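Savolainen table arm: six weeks in our packing room
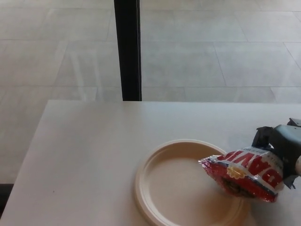 The Savolainen lowering a snack bag over one of our plates.

We put together snack plates for meetings and training days at Ornbridge. On a busy day that means 200 plates, and until September all of them were done by hand.

The arm handles crinkly bags better than I expected. It takes them at any angle and mostly doesn't crush them. It is slow, though. Oona Rantala can fill 20 plates while it gets through a handful, so we leave it running through the quiet part of the morning and do the rush ourselves.

Setting up took two days and a lot of phoning. The manual is poor on the grip settings -- start lower than it tells you. Fruit is still a hand job.

Nobody has lost hours over it. Oona does less reaching and her shoulder is better for it, but she now spends time clearing stops and putting dropped bags back, and she finds that duller than packing. Vilho Tuominen asked for extra pay for whoever looks after the arm. That was agreed in the end, and I'd sort it out before delivery if you are buying one.

Four out of five. One off for the speed and the manual.

Elsa Koivisto, Sunday, November 2, 2025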